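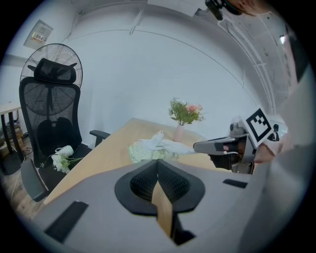 **Figure 4.** A cloth and a pale green bag on a light wooden table, with a vase of artificial flowers nearer the wall.

## 4.2 The table as a halfway place

When Agustina Lagos and I started asking people where their washing goes once it's clean, I expected to hear about wardrobes and airing cupboards. What we mostly heard about was tables. Of the 300 households who filled in our form, 80 told us that cloths, napkins and tea towels spend at least one night on a table before they get anywhere near a drawer, and plenty of them wrote a little note beside the answer (one just put "one night!!" and underlined it).

I've come to call this the halfway place. It's a surface where cloth things wait, partly sorted, until somebody has the patience to finish. Figure 4 is a good picture of the middle of it. The white cloth is crumpled, with one fold standing up in a small peak, and it lies partly over the green bag, so the two have become one heap. If you've ever tidied a table you'll know how much slower a heap is than two separate things. You have to decide which one to deal with first, and in our interviews people were surprisingly firm about this. Benjamín Maldonado, who kept a diary for us through June, always went for the cloth. His reasoning was that a bag can be squashed in anywhere but a cloth "remembers what you did to it", and I rather like that.

Then there are the flowers. We hadn't planned to write about ornaments at all, but they kept turning up in the diaries, so I'll give them a paragraph. A vase at the back of a table does a job while folding is going on: it marks where the working part stops. People told us they would spread a cloth out as far as the vase and then turn it, or fold it shorter, sooner than move the vase. Only 2 of the diary keepers said they cleared the table completely before they began. Artificial flowers seem to make this easier, as there's no water to knock over, and several people said they'd bought theirs with exactly that in mind. Barrientos makes a similar point about fruit bowls in the Kidia study, although the bowls there sat in the middle of the table and were forever being shunted about.

The crumpled bag is the harder thing to place, in both senses. Our coding sheet (borrowed from the Ludineck project, with a few lines added) had a box for "textile" and a box for "container", and a soft bag with nothing said about its contents is a bit of each. Agustina coded the bags as containers and I coded them as textiles, and we argued about it for longer than I'd like to admit! In the end we went by what people did next. If they smoothed and folded the bag, it was a textile. If they put something in it or hung it up, it was a container. Bags that were simply pushed to the end of the table got a code of their own, "parked", and it's the code I'd keep if we had to throw out all the others.

I should say that a table against a wall, like the one in Figure 4, changes things a little. You can't walk all the way round it, so the far side turns into storage and the near side gets the work. Diary keepers with a table in the middle of the room described folding from two sides, often with someone else holding the other corners, and their heaps seem to have been shorter-lived. We come back to this in 4.3, where the diary entries are sorted by the position of the table.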